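Writing the Rulebook for Handheld Demonstration

Recording a person at work is now a routine way to teach a robot arm. The rules for doing it well are still being drafted, one shop at a time.
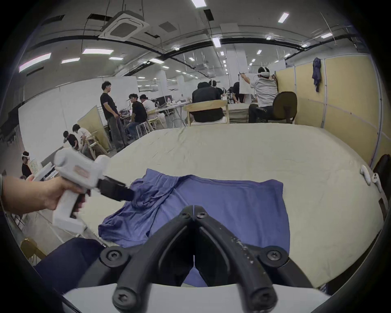 Garment handling with a pair of handheld grippers. The cloth lies on a cushioned platform covered with a cream sheet.

A handheld gripper has no motor safety circuit to certify and no cell to fence off. The operator holds one in each hand, works through a task, and the recording becomes training material for a machine that may run months later in another building. Existing robot safety standards say little about this stage, because no robot is moving. What can go wrong is mostly in the data.

Kadri Mägi has spent the past year on that gap. She maintains the internal collection procedure at Rimus, a mid-sized automation firm, and wrote most of the draft now shared with two partner companies, Jevis and Kuusk. The draft is known as Celtside, after the building where the first version was tested. It runs to 12 pages and covers hardware condition, workspace, operator conduct and record keeping.

The hardware section is the longest. Finger surfaces are inspected at the start of each shift. Scuffs are allowed and are noted in the log. Cracks, play at a hinge or a fastener that turns by hand take the unit out of service. "A worn finger still closes on fabric," Mägi says. "It closes differently, and the model learns the difference as if it meant something."

Fingers are replaced as a pair. A single new finger opposite an old one gives uneven friction, and on thin cloth this shows up as a slow twist during the lift. Earlier practice at Rimus was to swap one side at a time. The company dropped it after a batch of sleeve folds had to be discarded.

Workspace rules are shorter. Soft goods are handled on a padded surface with a plain cover. The cover does not have to be flat. Mägi's first version required it to be smoothed before every take, and operators spent more time on the sheet than on the shirts. Version 2 asks only that creases be left as they fall and that stains be recorded if they are new.

Spare controllers and other gear may stay on the platform if they are outside the reach of the task. Jevis wanted them removed entirely. The compromise is that anything left there must stay put for the whole session, or the session is split in the log.

Tanner McKinnon, who runs collection at Kuusk, argued for stricter limits on background activity. People walk, sit down and stand up in a shared room, and a wrist-level camera picks them up. The draft takes the opposite line and treats ordinary movement as useful variation, provided no one else enters the working area. McKinnon remains unconvinced. "I would want to see that tested on more than garments," he says.

Operator conduct is where the three firms agree most closely. A take is never restarted to hide a mistake. A dropped hem or a missed grasp is kept, tagged and recovered from, at normal speed. Operators break for 5 minutes when the supervisor calls it - fatigue changes grip timing before the operator notices.

A revised draft is due in June. The open items are calibration intervals and the wording on consent for bystanders, which Jevis has asked its lawyers to rewrite.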